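# The Long Way Around a Short Poem

Ayana Beyene likes to write before the house wakes up, which in her case means 5 a.m. and a kitchen chair with one cushion too many. She has been at it for most of her adult life, through two apartments and a stretch of night shifts that she remembers with surprising fondness, and in April her first full collection came out from Dellance, a small press that prints poetry and very little else.

The book is called *Oslow*, after the river town where her grandmother kept hens and sang to them (badly, according to everyone in the family, though the hens never complained). It holds 40 poems, most of them shorter than a grocery list. I read it in one sitting on a train, missed my stop, and read it again on the way back.

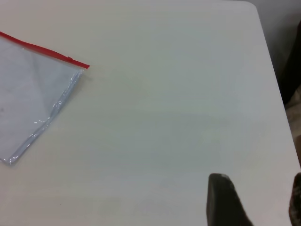
**How long does a short poem take to write?**

Anywhere from a single morning to several years, depending on the poem. The one that opens *Oslow* is 9 lines long and went through 337 drafts, and Beyene kept every one of them.

She laughs when I bring up that number. "I wasn't trying to break a record," she says. "I had the wrong word for the color of the water, and I kept changing all the other words so I wouldn't have to face it."

The word she settled on was "brown." I won't spoil the line for you, but after so many pages of silver rivers and sapphire seas from the rest of us, it lands like a hand on the shoulder.

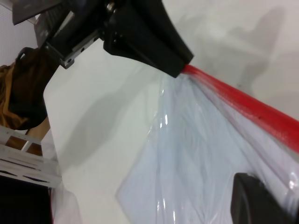

*400 words*

Her editor, Archie Mowat, came to poetry by way of seed catalogs, where he wrote descriptions of beans for a living. He still edits as if somebody were paying for every letter. When the manuscript reached him it was nearly twice as long as it is now, and the two of them spent a winter on the phone, reading stanzas aloud and listening for the places where one of them got bored.

"Archie hums when he's bored," Beyene says. "I learned to dread the humming."

There was one argument neither of them would let go. Mowat wanted the poem about her grandmother's funeral to close the book, and Beyene wanted it in the middle, with the hens and the laundry and the bad singing carrying on after it. She won — and I'm glad, because the poem that does come last is a small, cheerful thing about getting lost on Egger Street with a bag of warm bread.

She is back in the kitchen chair now, working on something longer. It might be about her mother, or it might be about weather. She had one good line when we talked, and she wouldn't read it to me.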